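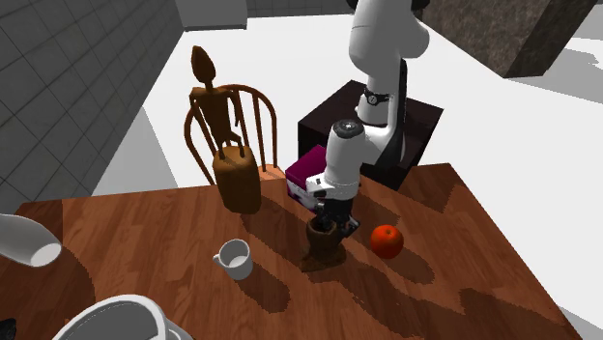
A brown cup on a wooden table, with the gripper at its rim. Rendered view.

Grinding for the Chamber

Anastasia Sotiropoulos

Most complaints that reach the service bench at Moschos concern draw. The vaporizer heats, the light turns green, and the customer gets thin vapor or has to pull hard enough to hurt. Lambros Mavromatis, who runs the bench, asks first about the grinder.

Dry herb vaporizers fall into two groups. Conduction units heat the material through the chamber wall, so contact matters and a finer grind works better. Convection units pass hot air through the load. Too fine a grind in those packs down, blocks the screen and sends air around the edges. The Ollberg is a conduction design with a ceramic chamber. The Clerkitz is convection, with a steel screen above and below the load.

Mavromatis tested both with the same material at three grinds. In the Ollberg, the fine grind gave even color across the chamber after one session at 200 degrees Celsius. The coarse grind came out dark at the wall and green in the center. In the Clerkitz the result was reversed. Medium and coarse loads browned evenly, and the fine load left a pale plug in the middle. 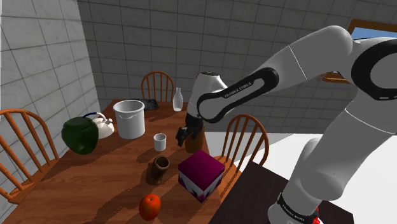

Moisture changes the picture. Material kept in a jar at 60 percent humidity grinds cleanly but steams during the first minute, and the early draws taste of water. Mavromatis leaves a ground load open on a plate for a short time before filling a convection unit. He does not bother with the Ollberg.

Grinder wear is the other variable. The Miko is a four-piece aluminum model, 57 millimeters across, with straight teeth. After a year of daily use the teeth on the bench unit had rounded and the grind had become stringy. Strings bridge across a small chamber and leave gaps. Cleaning with isopropyl alcohol restored the action of the lid but did nothing for the teeth.

Screens should be brushed after every session while the chamber is still warm, and soaked when brushing no longer clears the mesh. A replacement pair for the Clerkitz takes a minute to fit. The lower screen goes in dome side up.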